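Leopoldo Lozano
21st July

1/ A long one about a plank, so get yourself a drink. A few of you asked what became of the dark red board I was going on about in the spring, the one that came out of the old feed store on Tillis Road, and I kept saying I'd write it up when I had time. I have time tonight. The dog is asleep on my foot and I can't get up anyway.

2/ For anyone new: I fix up old boards and turn them into shelves, benches and the occasional headboard. It isn't my living (I did school bus routes for a long while and I still do a few mornings), but it's what I think about when I'm supposed to be thinking about other things. My wife will confirm this.

3/ The feed store closed last November and the family that owned it, the Rosales family, let people come through and buy what was left. Most folks went for the scales and the painted signs. I went straight to the back, where there was a sort of low counter they used to slide the sacks across, and I stood there stroking it like a horse.

4/ They wanted 40 dollars for the top. I would have paid more and I think my face said so, but Mrs. Rosales is a kind woman and she stuck to her number. She also gave me a coffee can of square nails and a long story about a raccoon, which I'll save for another day.

5/ I don't know what species it is. I've asked three people who know more than I do and come home with three answers, all delivered with total confidence. It's heavy and it's red under the dirt and it smelled a bit like pepper when I first scraped it. If you know, tell me, and you can be the fourth!

6/ First came the cleaning, and I was slow about it. Dry brush, then a barely damp rag, then leave it alone for a day, then do it again. You want to go with the grain every single time. I've seen people go at an old board in circles with a wire wheel and it makes me want to lie down.

7/ Then the nails. There's always one more nail. I ran a magnet over that thing until my arm got tired, declared it finished, and found another one with the scraper that same evening. The scraper has a notch in it now and I've decided to be fond of the notch.

8/ @ porchlight_denise asked whether I sanded it. A little! By hand, a medium paper and then a finer one, and I stopped well before it got smooth. The ridges in the grain are what all those sacks did to it over the years, and if I took them off I'd have a nice clean piece of lumber that could have come from anywhere.

9/ The finish was where I dithered. I had half a can of Kolex oil in the cupboard and I like it fine on a bench, but on something this dark it soaks in and goes a bit sleepy. So I bought a small can of Buven lacquer, put on two thin coats, and rubbed it back between them. I spent a whole weekend waiting for things to dry and being told I was hovering.

10/ A word about thin coats, for those of you about to try it. You will think the first one has done nothing. You'll stand there with the can and feel the pull to go over it again while it's still tacky. Please go inside and make a sandwich.

11/ I rubbed it back with a gray pad and a very light hand, wiped it, and wiped it again. And then, of course, there's lint. I use old T-shirts, washed so many times you can read through them, and they still leave a thread or two behind on wood like this. Every bit of fluff shows up on a dark board. You could knit a sock from what I've picked off it.

12/ And so to the board, with the finish on. Look at the color in the streaks! 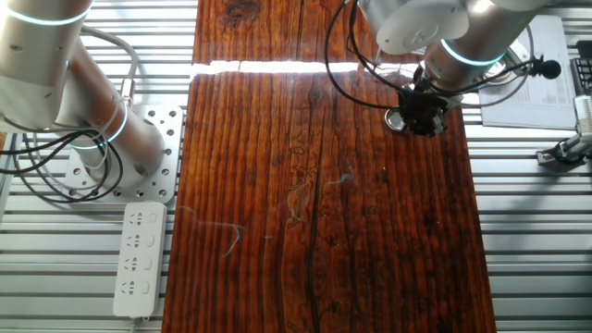
13/ THE CRACK. I know that's where your eyes went, mine too. It starts below the upper third and carries on down from there, and I've had more advice about it than about anything else I've ever worked on. My brother-in-law wants epoxy. My neighbor wants bow ties, the little wooden kind you let in across the split. My daughter says leave it alone, Dad.

14/ I'm with my daughter. I've pushed on it and leaned on it and it doesn't move under my hand, so it's getting a batten screwed on underneath, with slotted holes so the wood can shift with the seasons, and from the top it stays just the way it is. If it opens up over the winter I'll eat my words in public, right here in this thread.

15/ The knot up near the top is my favorite bit. It's an oval, very dark, and I'd been planning to lose that end when I cut the board to length. Then the lacquer went on and I couldn't do it. I've redrawn the whole bench around a knot, if you can believe that, and it's going to be longer than the wall I measured for it. We may have to move the coat hooks.

16/ On shine, a couple of you have asked how to get that faint sheen without the board looking like a bowling alley. Thin coats, rub back, and stop early. I used satin and not gloss. I also think the rough grain helps, as the light gets broken up a bit on all those ridges, but don't hold me to the science.

17/ The orange-brown streaks were there the whole time under the grime, I should say. No stain on it at all. A gentleman at the lumber counter didn't believe me and I offered to bring him the rags.

18/ Next up is legs. I've got some plain square stock that I could paint black, or there's a pair of old iron brackets from the same feed store that weigh as much as a toddler. I keep going back and forth. The iron would look wonderful and would also take the skin off every shin in this family.

19/ Once it has legs it goes in the front hall for boots and mail and whoever needs to sit down and complain about their day. I've promised it'll be in before the grandkids come for Thanksgiving, and I'm writing that down so that you can all hold me to it.

20/ To the two people who messaged offering to buy it: that's very sweet, and no. But there is a shorter piece of the same counter leaning up in the hallway, rougher than this one and with paint on the back, and if somebody within driving distance wants to give it a home and do the cleaning themselves, come and talk to me. Bring a magnet.

21/ @ porchlight_denise again (hello Denise), asking what to do about a board that's cupped. Lay it hollow side down on some stickers somewhere that isn't too hot, give it a couple of weeks, and keep checking it. Mine had only a slight cup and I let it be. If yours rocks like a cradle, send me a picture and we'll have a think.

22/ All right, the dog has moved and I can feel my foot again. I'll post the legs when I've picked the legs. Votes for iron or black paint in the replies, please, and if you vote iron, tell me how you feel about shins.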